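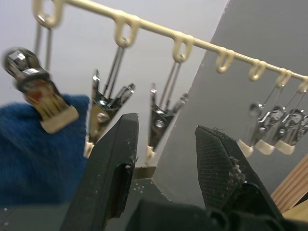
Cream loops, chrome clips. Laundry day at the Clalby cabin.

Greenwood Peg and Airer opens its doors once a year, in March, for one morning only, and the queue at quarter past eight was longer than I'd have guessed for a factory whose best-known product holds up wet socks. I drove over from Clalby with a thermos and low expectations. There was a man ahead of me in a Drirkov Airers windcheater. Drirkov is the competition. He kept it zipped to the chin the whole morning and the staff were very polite to him.

Entry is free but you have to sign a form promising not to touch the moulding machines, and then they issue you a hairnet. I have a large head. The hairnet and I came to an arrangement.

The first shed is where the plastic arrives, in sacks, as little pellets that look like something you'd feed a budgie. Our guide had a headset that worked in the open and gave up next to any machinery, so I can tell you a great deal about the car park and not much about injection moulding. What I caught was this: the pellets are melted, squeezed into a mould, cooled and dropped out as pegs, still joined to a sort of plastic tree. A woman in earmuffs snaps them off the tree. She had the expression of someone who has been watched doing this before.

Shed two is springs. Springs are the whole business, according to the guide, who got quite heated about it. A cheap spring goes rusty and marks your whites, and a stiff one defeats anybody with arthritis. They test theirs on a rig that opens and closes a peg 3000 times while a counter ticks over. We were allowed to stand and look at it. It was on 163 when we got there, and I'm embarrassed to say that a dozen adults stayed until it reached 2000 before anyone suggested moving on. A boy asked what happens if one breaks. They write it down, apparently.

The colour room was my favourite. Greenwood makes pegs in a range of colours that changes with the fashion, and there's a wall of old samples going back to the mustard years. I'd assumed plain cream was what you got when nobody had an opinion. The guide said it outsells everything else, and that it is murder to keep consistent from batch to batch, so a customer buying a second packet will write in to complain that it's yellower than the first. People do write in. There's a folder.

Morning tea was in the canteen: lamingtons, urn coffee, and a display on the history of the rotary line that had been laminated with a crease in it. The Trorkon, their folding model of thirty-odd years ago, had a corner to itself. My parents owned one. It folded at moments of its own choosing and once took a tea towel and part of my father's thumbnail with it. The panel described it as "ahead of its time".

The shop is on the way out, and you can't get to your car without passing through it. Around 100 of us did so at the same moment. Seconds are sold by the scoop out of a tub, and I came away with more pegs than I own clothes.

If you go next year, park on the street side, wear closed shoes (they do check) and eat before the lamingtons run out. The bloke in the Drirkov jacket had four.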